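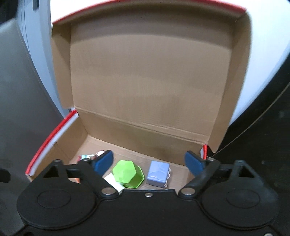

What a Gripper Budget Really Buys

Thursday, October 9, 2025

The most exciting line in next year's budget at Vunlow is also one of the smallest. It reads "hand-held grippers, 4, with spares," and it sits well under the big number for the robot arms that will eventually do the same work.

Vunlow sorts and repacks returned toys for online shops. Small stuff, mostly, and no two boxes alike. Until this year the company had never owned a robot of any kind. It asked for quotes last winter, got three wildly different ones, and did something I wish more small firms would do: it put the arms off for a year and started with the hands.

The idea is simple enough to explain over lunch. A person holds a gripper, the same two-fingered kind that would later sit on the end of an arm, and picks toys with it all day. A camera on the tool records every reach. Those recordings go toward training the arm, and meanwhile the buyers learn what the fingers are good at before any large check gets signed. A toy suitcase with a glossy shell asks for something different from a green plastic cup shape with six sides, and a cardboard box with its lid standing up takes away some of the room you thought you had.

Vunlow set itself a target of 300 recorded picks per shift. In the first week the best shift managed 116. The team was delighted anyway, and I can see why! They had a real number to plan with, and it had cost them a few tired wrists.

Where the money goes

The surprise in the spreadsheet is how little of it is hardware. The grippers came from Flallero, a small maker that sells the finger pads separately, and Vunlow now budgets for pads the way an office budgets for toner. Storage and checking of the recordings cost more than the tools did. So did people's time, which the first draft of the plan had left out completely — it was added in red pen and has stayed in ever since.

Then there are the toys. You need a stock of objects that can be dropped and squeezed for months, and the plan calls for 2,000 of them, pulled from returns that can't be resold. They need shelves and someone to rotate them. If the same few items go in the box every day, the recordings get very tidy and much less useful.

Boxes get their own line too. Vunlow keeps 80 on hand in several sizes, with flaps and without.

Rent, buy or wait

For the arms themselves, two offers are still on the table. Pētersons would lease a single station with service included. Trakitz wants to sell a pair outright, cheaper over five years, with training billed by the day. I went in sure that leasing was the right answer for a first-timer, and I've come out less sure. A lease looks safe until you read what happens when you want to change the fingers, and this is a company that has already changed its mind about fingers twice.

Both suppliers have been asked to quote again in November, this time against Vunlow's own recordings and its own awkward boxes. The grippers stay in the budget whichever offer wins, with a second order penciled in for the spring.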